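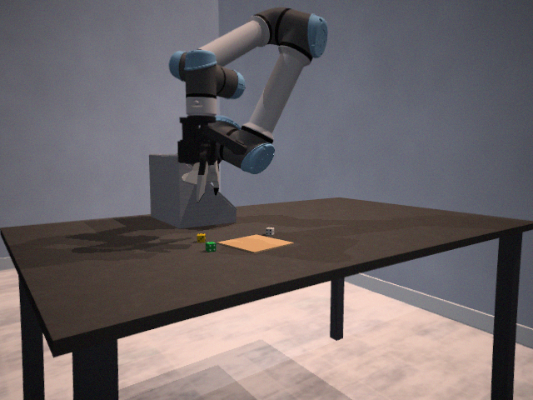

Harvey Lachance asked after the last report whether the exit ban register would still be useful to families if the legal summaries arrived later than the case entries. It would, in his view, only if each entry carried a plain note saying which country's law applied and when it was last checked. We have adopted that format for all new entries.

Progress report to the Fitau Fund
Project: Penska register of exit bans and travel restrictions on Canadians abroad
Report date: February 27, 2019

1. Register

The register now holds 300 entries. Each one records the type of restriction (court order, border hold, withheld passport), the stated legal basis and the outcome where known. Most involve commercial disputes in which the person was a local director or guarantor. Family court orders are the next largest group. Names are kept in a separate file, to which only Mélanie Fehr and Isauro Pacheco have access.

Entries taken from press reports alone are marked as unconfirmed and left out of the totals used in the briefing notes. Dual citizens are coded under the passport used to enter the country. That coding remains a weak point – in older files the entry document is often missing, and the field has been left blank.
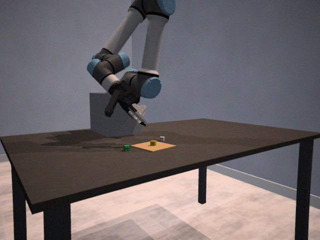 Computer rendering: robot arm over a table, with three dice and an orange mat.

2. Legal summaries

Banholm has delivered the first set of summaries. They cover civil exit bans, the time limits that apply to them and the steps for having one lifted. Two were sent back for correction. One cited a repealed regulation, and the other treated an investigative hold as a court order. Revised texts have been received and are with Jocelyn Charbonneau for review.

Translation is behind schedule. The source material comes to 3,000 pages, of which 1,000 have been translated and checked. Court notices were moved to the front of the queue at the Fund's request. Administrative circulars will follow, starting with those cited in the summaries.

3. Family guide

The draft guide sets out what a consular officer can and can't do when a citizen is barred from leaving but isn't in custody. Readers of the first draft found the section on privacy consent hard to follow, and it has been rewritten with a sample consent letter. The French text is being prepared alongside the English.
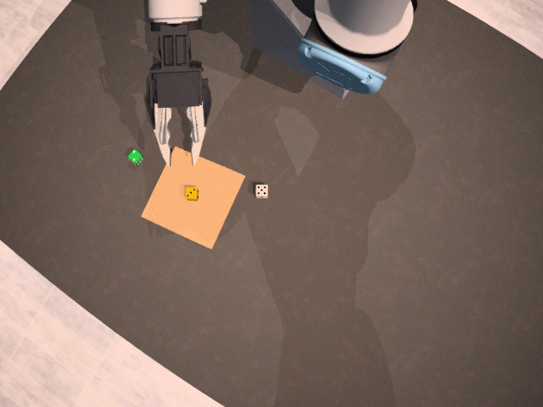 Rendered view from above: gripper and dark tabletop.

4. Variances and next steps

Spending on translation is over plan for the period. Travel is under plan, as the interviews set for Kennedy were held by telephone. We ask the Fund to approve a transfer between the two lines. No change to the total grant is sought.

The guide will go to print in May if the review of the summaries is closed by then. Mervin Desjardins will send the revised work plan and the line-by-line budget under separate cover.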